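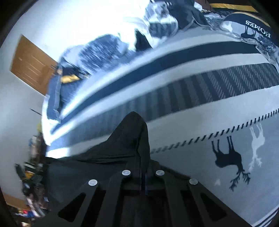

Frequently asked questions about the Andgate home handling project

Thank you for your interest in Andgate! We are a robotics club for anyone from 16 upwards, and this year's project is all about getting a machine to cope with bedding, clothes and the other soft, floppy things that fill up a house. We get a good many messages from new members and their families, and the same questions come round often enough that we've gathered them here. Do have a read before you write to us, but please do write if your question isn't covered, as we're always pleased to hear from people.

Do I need to know anything about robots before I join?

Not a thing. Plenty of our members had never held a screwdriver or written a line of code when they first came along, and they've ended up doing some of the most useful work in the club. If you can fold a towel (even badly) you already know more about the subject than our software does. We pair every newcomer with an older hand for the first 3 sessions, and after that you can settle into whichever corner of the project you like best.

What do members do in a normal week?

Most people record at home with the hand-held gripper for an hour or so, spread over the week however it suits them, and then come in to the evening session at Gundby. We start at half past six with tea and a look through the new recordings on the big screen, which is great fun and often the best part of the night. After that we split up: one table works on the software, one on the grippers themselves, and one plans the next set of tasks.

Why bedrooms and not a proper lab bench?

We did begin on a bench, with one plain square of cotton, and it went so well that we got rather pleased with ourselves. Then we tried the same thing on a real bed and it all fell apart. Bedspreads have stripes and animals on them, dark jumpers lie about in heaps, and sunlight comes in from one side and bleaches half the view. A robot that's going to be any help at home has to manage all that, so that's where we practise.

Should I tidy up first?

Please don't go to any trouble! A bed with a few things on it, some shopping still in its plastic and a pile of clothes on the side is perfectly good for our purposes. The only things we ask you to put away are letters, bank cards, family photographs and anything else with private details on it. And do check that nobody else in the house minds before you begin.

How should I move the gripper?

More slowly than feels natural. Bring it in low over the bed, point it at the piece of cloth you want, and give yourself a moment before you close it. When the hand swings quickly the pattern behind it smears, and the software finds it very hard to follow. A little blur here and there does no harm, so there's no need to throw a whole recording away over one hurried turn.

Are dark clothes a problem?

They're harder, yes, and we'd like more of them, please. A black or nearly black garment shows very little of its folds, and it can be tricky even for a person to tell where one layer stops and the next begins. Our software table has been working on exactly this since October. If you have a dark jumper or a dark sheet, pile it up in a peak, let it slump, pull it flat, and record the lot.

How long should each recording be?

We suggest 80 seconds as the longest, and a good many are much shorter. A set is 15 recordings of the same task. You can do them all in one go or a few at a time, whichever you find less dull.

Can I take part in the competition?

Yes, and we hope you will. The Lecomte Trophy is a friendly contest between clubs, and this year's task is to clear a made bed of loose clothing without dragging the cover off along with it. Teams are made up of 3 people. Our entry is called Elleo, and there's plenty still to do on it, from wiring to painting the case.

What does it cost?

Your first three sessions are free. After that there's a small yearly fee, which goes on parts and tea. The grippers are lent out without charge, and if one breaks while you're using it in the ordinary way, bring back the bits and we'll mend it together at the next session.

How do I sign up?

Fill in the joining form on our contact page and tick the box for home handling. If you're under 18 we'll need a parent or guardian to sign as well. We'll send you the session dates and the address at Gundby, along with directions to the side door, which is the one we use in the evenings.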